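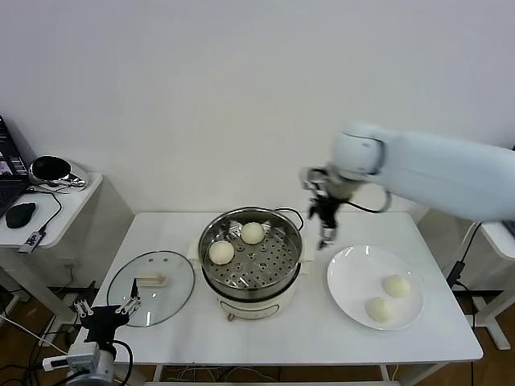

3.2 Steaming buns in a small electric pot

Of all the kitchen jobs we looked at, reheating buns turned out to be our favourite. It is short and familiar, and it asks a surprising amount of a very small kitchen: one pot, one perforated tray, one lid and one plate, all within easy reach on a plain table. Yeh (the name we gave to this part of the study) follows the buns from tray to plate and asks how the layout of those four things shapes the work.

Layout matters most at the moment the lid comes off. A glass lid is wide and awkward, and it needs a resting place of its own before anyone can think about the food. Our written routine puts it flat on the left of the pot with the handle up, leaving the right side free for the plate. Catarina Matos drew up this plan after trying 19 arrangements at home, and we were delighted by how well it held up – even people who had never owned a steamer followed it easily.

The buns themselves are lovely things to study. They are round, pale and nearly alike, so attention goes to where they sit and hardly at all to which one is which. Spacing on the tray deserves care: buns swell as they steam, and two that touch will often tear when parted. We therefore ask for a clear gap between neighbours. In Figure 4, three buns are still on the tray and a fourth is on the plate.
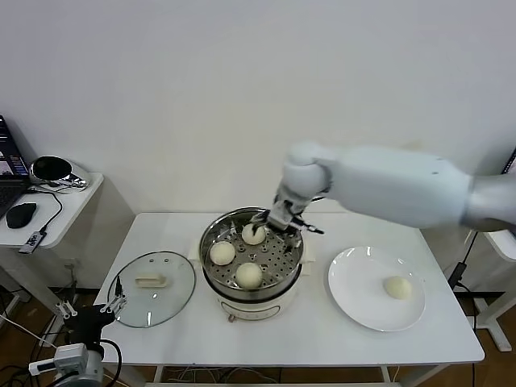 Figure 4. Steamed buns on the perforated tray, with the plate to the right of the pot and the glass lid to the left.

3.3 Notes from the home diaries

So-ying Su collected diaries from 42 households in June, and they make wonderful reading. Eight of them kept the plate on the far side of the pot and reached over the steam for every bun. Most of the others had settled on a side-by-side layout much like ours – though several rested the lid upside down to keep drips off the table, a habit we had not planned for and would like to test next.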